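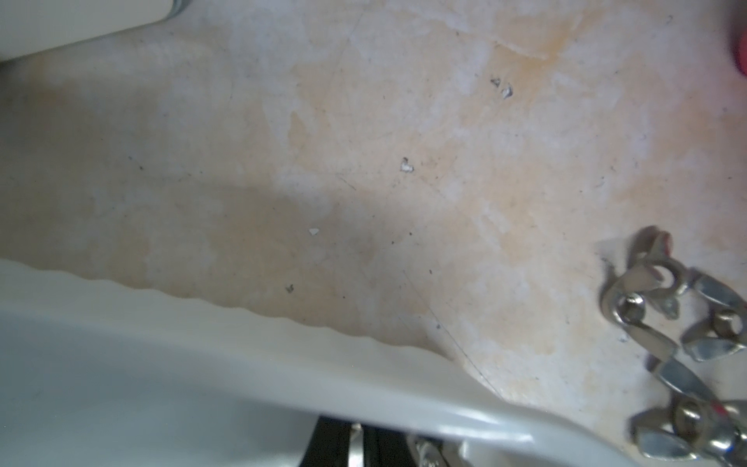

Slide 1. Floors first, everything else later

Hi everyone, thanks for coming out to Prallbridge. I'm Kwame, and I'm going to talk about floors, mostly the workshop floor we inherited at Manton (pause, let people find a seat).

Look at that orange stain, top right. I love that stain! Everyone has a theory — mine is rust, my sister says varnish — and I've scrubbed at it on two separate weekends with no luck at all.

Point out the little white chips. Paint or plaster, I'd guess, and you want those up before you mop or they scratch. There's a thin line running down toward the bottom that could be a scratch already.

Then the wing nuts on the right, five of them, nice and shiny. Ask the room: who keeps hardware on the floor? (Wait for hands. Mine goes up too.) Tell the Dogbe story here, the short version, with the jam jar.

Slide 2. What I do now

Small parts go in a tray. Dry sweep, then vacuum, then a damp mop, and go easy on the water — old pale floors like this one hate a puddle. I did the whole place again in December and it took me two evenings with the radio on.

Next up is the Prunness floor, so skip ahead if we're past the half hour. Questions after that one.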